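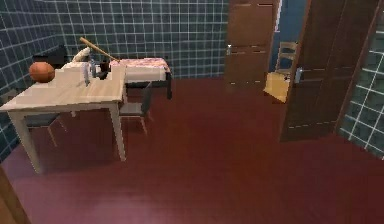 Bemitz tabletop scenes, README

Simulated tabletop scenes for testing pick planning on a home-built arm. Maintained by Rosimeire Honorato. Revised December 2022.

Contents
1. Purpose
2. What is in the package
3. Scene layout
4. Running it
5. Matching the real arm
6. Known problems
7. Use and licence

1. Purpose

Bemitz is a small desktop arm built in a shared workshop from printed parts and hobby servos. Bench time is limited, so most of the planning work is done in simulation first. These scenes give the planner a cluttered table in a furnished room, with objects of very different size and shape close together.

The arm model is not part of the scene files. It ships separately as Romen and is loaded at run time, so the same room can be used with another arm.

2. What is in the package

scenes/ - 70 scene files, one per layout
renders/ - one colour still per scene, arm not loaded
meshes/ - furniture, doors and tabletop objects
tools/ - the loader (Celitov) and a script to rebuild the stills
notes/ - build log, in plain text

Of the 70 scenes, 20 are held back for testing and are listed in scenes/test.txt. Do not tune against them.

3. Scene layout

The base room has a dark red wood floor and dark blue-grey tiled walls with white grout. It holds a pale wooden table, grey-seated chairs tucked in under it, and a low bed or bench with a floral cover against the back wall. One panelled door is closed and another stands open into the room. An open doorway leads to a blue-walled space with a ladder-back chair in it.

The base tabletop has a basketball, a baseball bat, a slender pale bottle and a white stepped block, plus smaller items. The bat rests on the block and lies diagonally over the rear of the table. Contact between those two is the hardest part of the layout to settle, so the loader treats it as a special case (see section 6).

Lighting is fixed across all scenes. Camera position is stored in each scene file and can be overridden.

4. Running it

Unpack the archive, install the packages listed in tools/requirements.txt, then run:

python tools/celitov.py --scene base

Add --arm romen to load the arm. Add --still to write a colour image and exit. Output goes to out/ unless a path is given. Existing files are overwritten without a prompt.

5. Matching the real arm

Joint limits in Romen were measured on the bench in November, after the shoulder bracket was reprinted. If your bracket is the older one, edit romen/limits.txt before planning anything near the table edge. Servo backlash is not modelled. Gripper friction is a guess and should be treated as one.

The planner writes joint angles in degrees. The Tkachuk controller board expects radians - convert before sending. The script tools/send.py does this already, but a hand-written one may not.

6. Known problems

- The bat can creep along the block during long runs. Freeze it with --pin bat if the task does not involve it.
- The basketball collision shape is a plain sphere. Surface texture is visual only.
- Chairs are static bodies and cannot be pushed.
- Doors are fixed in place. There is no hinge joint in version 2.
- Stills rebuilt on a different graphics card may differ slightly in shading. Compare object poses, not pixels.

7. Use and licence

Free for home, school and workshop use. Keep this file with any copy. Scene files saved by version 1 will not load in version 2; run tools/upgrade.py on them first and check the table height afterwards.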